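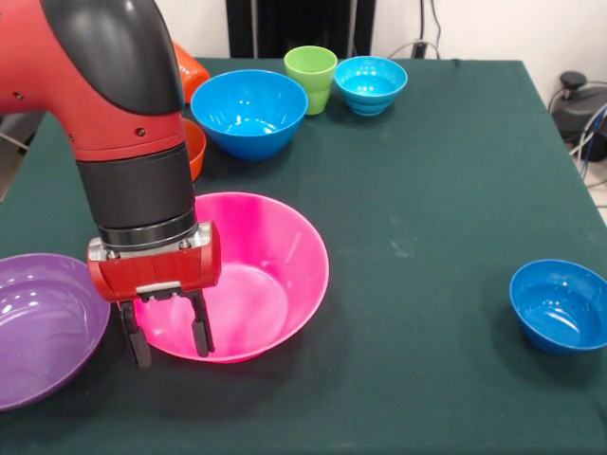
The Clavik project, the arm build at the Szekeres shared workshop, has moved from assembly to handling trials. Members have given 80 evenings to the build since it was approved. The first trials concern the approach from above, in which the open fingers are brought down inside the rim of a wide bowl, such as the pink one, before any attempt is made to close them. Bowls of other sizes and colours are kept on the same green cloth, as is a lime green cup, which will be used at a later stage.

The workshop has set aside 300 pounds for replacement fingers and a further 300 for cabling. Each trial position is to be repeated 600 times before it is entered in the project log – a slow process, but one the members agreed in April. The buttons on the arm's white oval pad should be used only by members who have completed the Wednesday induction.

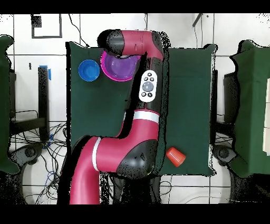
Petrică Coman has written to ask that cups lying on their side be added to the list, remarking that "an upright cup is the easy case" and that the Omport software should be tested on the harder one first. The request will be discussed at the next project meeting. Members wishing to attend should sign the sheet by the Rerusix cabinet.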